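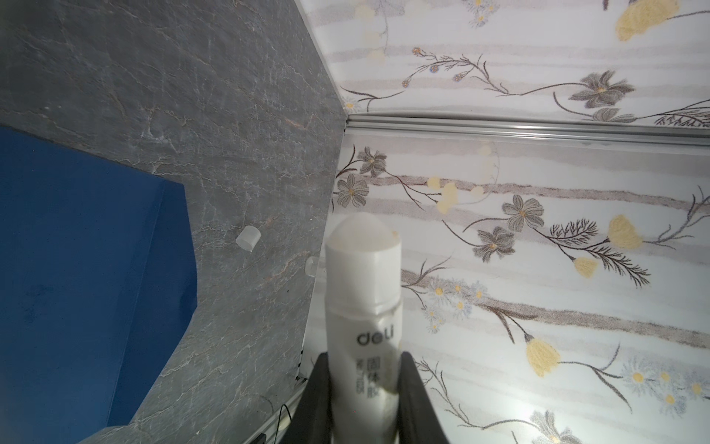

Deli glue stick, cap on.

Let the mid-rows grow

I've been walking vineyards in the Rerdale district since my knees were a good deal younger, and I'll say it plainly: the best thing to happen to our blocks in all that time is grass. Grass, and clover, and vetch, and the scruffy native wallaby grasses that used to get sprayed out every spring as if they owed somebody money.

Our oldest block went in back in 1975, and for most of its life the ground between the vines was kept bare. That was good farming as everyone understood it. A clean mid-row meant a tidy grower, and a tidy grower got a nod at the weighbridge. You disced in spring, disced again before the heat, and in June you looked out over brown stripes and felt on top of things. Then it rained hard and the brown stripes went down the hill into the dam.

I love cover crops. I love them the way some people love old utes. Walk a block in spring where the faba beans are up to your thigh and the bees are working the flowers and the whole place smells sweet, then climb through the fence into a bare block, and tell me which one you'd like to be a vine in!

The usual objection is water, and it's a fair one. A thick sward in a dry spring will drink what the vines need, and on our shallow red ridge at the top of the Ulura road I've seen shoots stall when we left the oats standing too long. But that's a question of timing, and timing can be learned. Roll or mow before the crop sets seed and you end up with a mat of straw on the ground right when the sun starts to bite. Push your fingers under that mat in summer. The soil is cool. There are worms in it. I had forgotten we had worms.

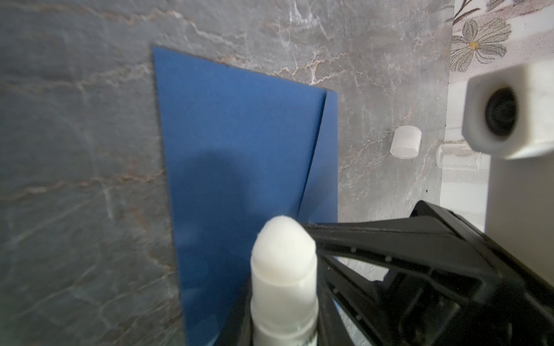

Vol. 21 – p. 16

The second objection is frost, and again I won't wave it away. Bare, firm, moist soil soaks up warmth through the day and gives some of it back overnight, and a tall crop gets in the way of that. So in the low corner by the creek we keep it short through budburst. Everywhere else it grows. A grower can hold two ideas at once, and a mower with an adjustable deck costs less than pretending the whole property is one paddock.

What gets me going, though, is the insects. For years I thought of pest control as something that came in a drum. Then we sowed a flowering mix through 68 rows of shiraz – buckwheat, alyssum, a bit of phacelia – and left the rest in plain ryegrass. By the time the light brown apple moth was flying, the flowering rows were humming with lacewings and tiny parasitic wasps I needed a hand lens to see properly. Did it fix everything? No. We still checked bunches and we still had damage on the western side. But I stood there with my hand lens like a kid at a rock pool, and I've carried one in my shirt pocket ever since.

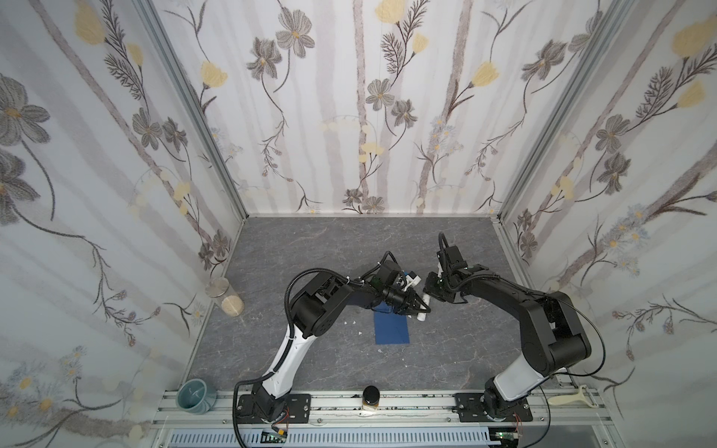

Flowers with yellow centres and small blue daisies on the wallpapered panels, with a blue strip on the floor.

The growers over at Kivi went further than we did and put in permanent native swards, saltbush on the headlands and wallaby grass right down the middle. It was slow. The first year looked like a failure, the second looked like weeds, and plenty of people would have ripped it out. They didn't, and now they hardly run a tractor down there between harvest and pruning. Less diesel, less compaction, and when it's wet you can get a sprayer on without carving ruts you'll be cursing until Christmas.

I do have one grumble with my own side. Some of the seed mixes being sold to vineyards have a dozen or more species in the bag, with half of them never coming up in our soils, and the price is plain silly. Start with two or three things your neighbours can grow. In most of the Vulel valley that's a medic, a cereal and maybe tillage radish if the ground is tight. Get it in early, straight after harvest if you can stand to climb back on the tractor, while the soil still has some warmth. Late-sown cover crops are the main reason people tell me cover crops don't work. 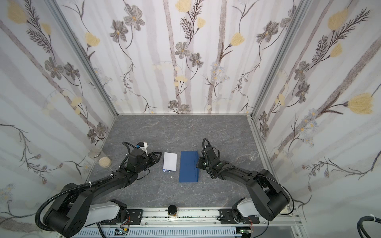
Two black arms over the grey marbled tabletop.

And leave the undervine strip for later. It's a harder problem, the vines feel it more, and there's no shame in sorting the mid-rows first. We're trialling a low creeping clover under one short run of cabernet this season and I'm thrilled with it so far, though I was thrilled with the subterranean clover as well and the ducks ate that.

If you've got bare ground between your vines and vintage is winding down, sow a few rows. Pick the ones you drive past every day so you can't ignore them. Take a spade out in spring, dig a hole in the sown row and another in the bare one, and put the two clods side by side on the tailgate. I'd be very surprised if you didn't order more seed.

3/31/18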